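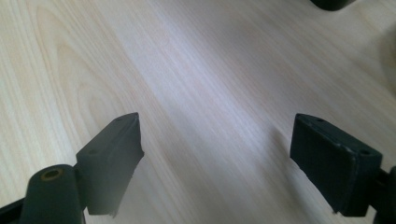 Hi Beverley,

Okay, December update for the Letia grant! It was a good month with one ugly stretch in the middle, and I'd rather you get the ugly stretch from me than find it in the spreadsheet.

**Where we are**

The target we agreed with Caltell was 800 usable demonstrations of the tabletop tasks by the end of this phase. We're there, counting only the ones that passed Nisha's review. She's tougher than I am (I'd have let a lot of the clumsy ones through), and I've stopped arguing with her because her cleaned-up set trains noticeably better than mine did.

Most of the recording was done with the hand-held grippers by Keegan and me, plus Raelene on the days she could get over from Kosbridge. We settled into 15-minute blocks with a proper break between them. Anything longer and your wrist starts cheating, and then the model learns your tired habits along with the good ones. Ask me how I know!

**The ugly stretch**

We threw out 60 recordings. The position tracking drifted on one of the grippers and we didn't catch it until Nisha tried to replay a batch and the path ended up well below the table. My fault, mostly – I'd skipped the start-of-day check because we were running behind. Keegan has since written a little script that refuses to open a new session until the check is done, so I can't skip it even when I want to (I have wanted to). 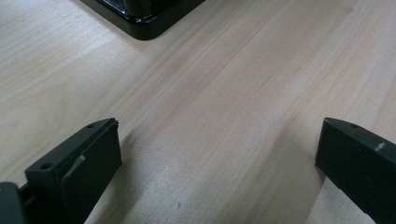 We've also gotten stricter about how an example begins and ends. Fingers open, nothing between them, hold still for a breath, then go. Same thing at the finish. It feels fussy when you're doing it over and over, but trimming the clips used to eat half of Nisha's afternoon and now it's mostly automatic.

**Money and gear**

We're under on travel and a bit over on parts. The finger pads take a lot of knocks, so I've ordered six spares through Ruddock and put them under consumables. If you'd like them on a different line, tell me and I'll move them before Rochelle closes the books.

**What's next**

- More variety in starting positions. Too many of our examples come at the object from the same side, and the model gets lost when we shift things over.
- A different work surface. Everything so far is on pale wood, and I'd like to know how much the model is leaning on that.
- A first proper trial on the arm at Kosbridge, which Raelene is setting up.

One thing I need from you: can we carry the unspent travel money into the next phase? The Kosbridge trial will mean a lot of driving. A yes or no by email is fine, and I'll send Rochelle the paperwork.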